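### 3.2 Left-handed hitters and the late-inning reliever

The second part of the study concerns the platoon advantage, that is, the benefit a hitter is thought to gain when facing a pitcher who throws with the opposite hand. Records were drawn from the Clarutgate regional league, whose clubs submit a full scorebook after every fixture. We kept 1646 plate appearances in which a left-handed hitter faced a reliever in the seventh inning or later. Appearances that ended in an intentional walk were removed before this total was reached.

Hitters were included if they had at least 100 plate appearances in the season. This left 32 players. The Samis club supplied the largest group, and Kesturach the smallest. Where two scorebooks disagreed on the outcome of an at-bat, the home club's entry was used, following Hashemi and Ferri.

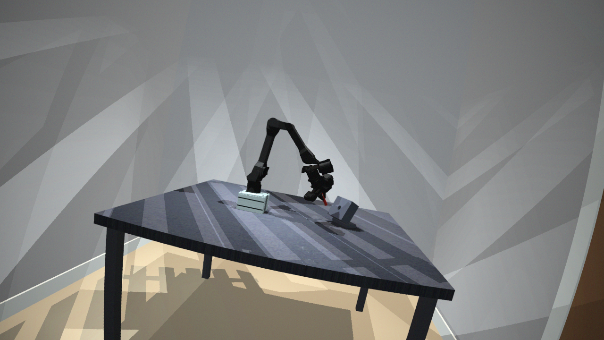
**Figure 2.** Rendered view of a black robotic arm on a dark table.

Left-handed hitters reached base less often against left-handed relievers, as expected. The gap was widest among players in their first season and narrowed with experience. It did not close in any age group. Power hitting followed a different course: home runs against left-handed relievers were too few to support a firm statement, and we report them only for completeness.

A long run without a hit had little bearing on the next appearance. Managers at Belhaj were more inclined than others to withdraw a hitter during such a run, particularly when a left-handed reliever was already warming up. Donati has argued that this practice costs a club more than it saves. Our results lend some support to his view, although the substitutes used were often weaker hitters and the comparison is therefore uneven.

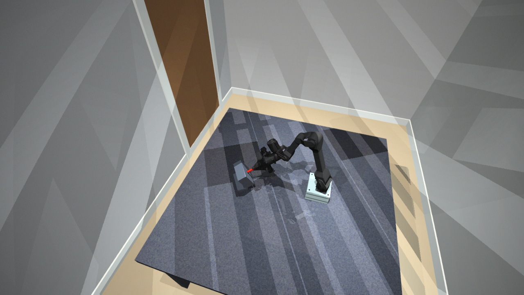
Two limits should be noted. The scorebooks do not record pitch type, so we cannot separate the effect of the breaking ball from that of the arm angle. Relievers were also chosen by their managers with the hitter in mind, and the strongest left-handed pitchers were kept for the strongest left-handed hitters. Ferraro and Pace adjusted for this by matching on earned run average; we have done the same in Section 3.3, where the gap becomes smaller but keeps its direction.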